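Chapter 7
Small Chargers and Their Cables

In the previous chapter we looked at large plugs and the sockets in the wall. Now we come to the smaller things, which most homes and offices have in a drawer or on a table: charging pucks, short leads, and the plugs that join one to another. After reading this chapter you should be able to name the parts of a small charging set, to lay them out for checking, and to put them away so that the cables do not suffer.

7.1 What is a puck?

The word comes from the flat disc used in ice hockey. In this book it means any round, low device which lies on a table and has a cable or a place for a cable. Some pucks give power, some only receive it, and some pass it on from one lead to the next. From the outside it is often not possible to say which kind you have. For this reason the first exercise in the Tronberg workbook asks the student only to follow each cable with a finger, from one end to the other, before anything is connected to the power.

A light, plain surface helps much with this work. A black cable on a dark desk is easily lost, and a white cable on white paper is almost as bad. On a stone pattern both can be followed, if the lamp is not too strong. 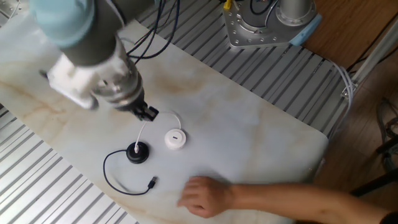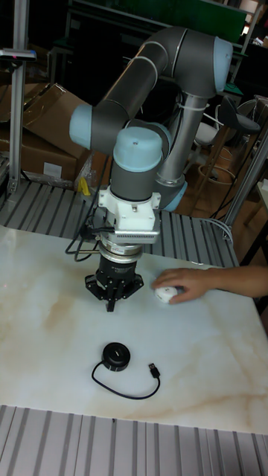

Fig. 7.1 The black puck and its USB lead on the marble-patterned surface, in both views. In the first, a white cable is also plugged into the top of the puck.

Chapter 7 Small Chargers and Their Cables 143

7.2 The loop and the bend

Notice how the black lead lies in a wide loop between the puck and the USB connector. A loop of this kind does no harm. The danger is in the sharp bend, and most of all in the first few centimetres behind the plug, where the cable is held stiff on one side and free on the other. In the Zirkia bending trial a set of thin leads was folded at this point again and again. The weakest lead failed after 1,472 folds and the strongest after 3,498. The makers had promised 2,000.

When you take out a plug, hold the plug itself and not the cable. Put your other hand on the puck, as it is light and will otherwise travel with the plug across the table.

7.3 Order of work

Clear the surface first. Put the puck in the middle and lay its lead to one side, with the connector where you can see it. Only then add the second cable. Students who begin with all the cables at once usually must begin again.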